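Records clerk (municipal)

A records clerk is the employee of a town or city who receives, files, retrieves and, with permission, destroys the papers a local government produces. The post is found in nearly every municipality, under titles such as deputy clerk, records officer and, in smaller places, "ask Linda." It is distinct from that of the archivist, who keeps what is old and interesting. The records clerk keeps everything else.

Duties

The daily work falls under intake, indexing and requests. Intake covers minutes, permits, contracts, easements and letters from residents about the noise. Indexing means giving each item a heading under which a stranger could find it, a standard that many filing systems meet only while the person who devised them is still employed. Requests come from lawyers, reporters, title companies and neighbors in dispute over a fence, the last group being by far the best prepared.

Clerks also apply the retention schedule, a table stating how long each type of record must be held. Schedules differ from state to state. A typical one holds parking correspondence for 2 years and deeds forever, with a large middle region in which the answer depends on whether anybody has threatened to sue.

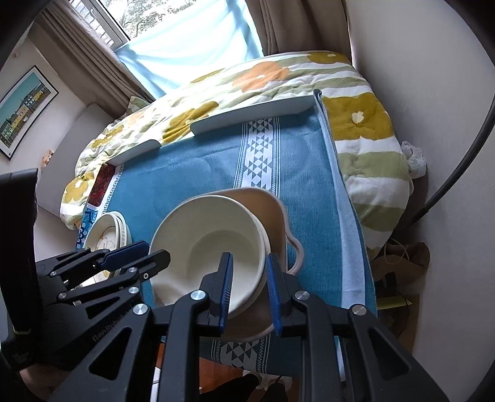

Training and certification

No single degree leads to the job. Some clerks hold a certificate in records management or a library science degree; many began at the front counter and were promoted for knowing where things were. Employers look for accuracy, discretion and a tolerance for staples. Knowledge of public records law is usually picked up at work, often in the week after the first complaint.

Monomstead and the Greenwood index

The town of Monomstead is sometimes cited in training courses for its handling of the Greenwood annexation, which brought in 600 boxes from a neighboring village whose clerks had filed by the color of the folder. Kazimiera Baran, then the deputy clerk, spent 13 months reindexing them by parcel and wrote a short manual on the method. The manual is admired for its chapter on legends and keys, the original Greenwood color key having been filed under green.

Software

Most offices now use a document management system. Imby, a package aimed at small towns, links permits to street addresses, while Musisine is used mainly for minutes and ordinances. Both can search 2,000 pages in the time it once took to find the drawer, provided the pages were scanned right side up. Paper originals are commonly kept as well, a practice defended on legal grounds and followed largely out of suspicion.

See also

Retention schedule
Public records request
Town clerk
Microfilm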